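4.2 The second product

The first product of a small housewares firm generally arrives with a story attached. Something leaked, jammed, slid off the counter or took up the whole drawer, and the founder fixed it. The second product arrives with a spreadsheet. We had planned to give this stage a paragraph in the section on growth, and then found that our respondents wanted to talk about very little else.

Of the 47 firms in the study, all had at least one product on sale when we first spoke to them. We asked each founder when the idea of a second item had come up and who had raised it. Few remembered raising it themselves. The more usual answer was a buyer, typically a store owner who had sold through a first order and wished to know what else there was. "What else have you got" turns up in the interview transcripts so often, in such similar wording, that Junpei Shibata gave it its own code (WEHYG, pronounced by our team in several ways, none of them dignified).

The question is harmless from the store's side. A shop that opens an account with a supplier has paperwork to do whether it buys one item or forty, and it would like the paperwork to be worth the trouble. From the maker's side it can sound like a verdict. Founders who had spent years getting one drain cover right described being asked, within minutes of a sale, to get something else right by spring.

Ghiță, which makes a folding dish rack, is the plainest case. The firm had one mold, one color and a waiting list. Its first large buyer, the regional distributor Bullberg, asked for a matching utensil cup. There was no evidence that anyone who owned the rack wanted the cup. There was good evidence that Bullberg's catalog had a gap on the facing page. Ghiță made the cup. It is, by the founder's own account, a cup.

Figure 3. Kitchen counter with toaster oven, two-slot toaster and canisters.
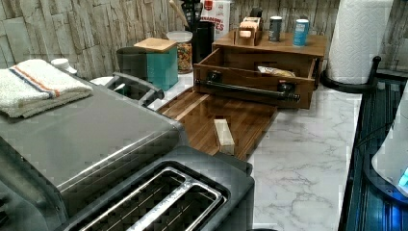 Why do small makers add a second product before the first has paid for itself? Mainly to keep wholesale accounts open. Stores and distributors prefer suppliers with several items, and a founder who depends on a few accounts finds it hard to refuse one of them.

This runs against the advice most of the founders had been given. The small business courses they attended were fond of focus, and several respondents could still recite the relevant slide. None of them disputed it. They simply observed that the slide did not place reorders. Advice to concentrate on one thing is easier to follow when somebody else is paying for the booth at the trade show, where a single product looks rather lonely on an eight-foot table.

We sorted the second products into three groups. Companions are meant to be used with the first item, like the Ghiță cup. Siblings are the first item again in another size, color or finish. Strangers share only the name on the box. The boundaries gave us less difficulty than expected, apart from one firm that followed a vegetable brush with a larger vegetable brush described in its catalog as a boot brush. After some discussion we called it a sibling. The founder, when told, called it a stranger, and said the boots had been her husband's idea.

Siblings were the cheapest to bring out and the least admired by the people who made them. Founders tended to apologize for them during interviews. They were also the items most likely to be reordered, a finding that gave little pleasure to anyone with a degree in product design. Changing the color of a thing costs a phone call and a minimum run. Developing a companion meant a new mold, new packaging and, for the firms using outside molders, a wait of up to 10 weeks for first samples, which then came back wrong.
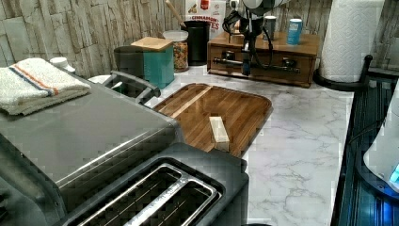
Strangers had the best stories and the worst sales. Cloltis, a two-person firm in Vernbridge, began with a clip that holds a recipe card upright against the wall. It had 216 wholesale accounts, nearly all of them independent gift and kitchen shops, when it introduced a garden kneeler. The reasoning, as recorded in our interview of 9/27/19, was that people who cook also garden. This may well be so. The shops that stocked the clip had no shelf deep enough for the kneeler, however, and the kneeler could not be displayed beside the clip without hiding it. Most of the first run spent the following October in the owners' spare room, where it was described to us as "very comfortable."

It would be easy to read this as a failure of research on the part of Cloltis, and the owners were happy to let us. We are less sure. They had asked their customers, and their customers had said they liked the kneeler. What they had not asked was whether the shops could fit it through the door of their existing arrangements. In our interviews, makers spoke of the customer constantly and of the shelf hardly at all, although the shelf makes its decision first.

Two qualifications belong with these results. Our groups describe what the product was, and say nothing of how well it was made or priced. A good stranger may outsell a poor sibling, and we would be glad to hear of one. We also relied on founders' recollection of who first proposed the item, and memory is generous in this area. Successful second products tended to have been thought of by the founder on a walk. The others had been suggested by a buyer, a cousin or, in one instance, the printer of the boxes, who had a quantity of board left over in an awkward size.

There is also the matter of the firms that declined to add anything. They were few, and they were a trial to interview, as they had already answered most of our questions by not doing the thing we were asking about. They sold mostly by mail, direct to the household, and so were seldom in a room with anyone who might ask what else they had. One founder keeps a reply ready for those occasions: he tells buyers that the product also comes in boxes of a dozen. He reports that this ends the conversation, and that every so often it sells a dozen.

Section 4.3 takes up the third product, for which we have considerably less data, several of the firms having stopped to lie down.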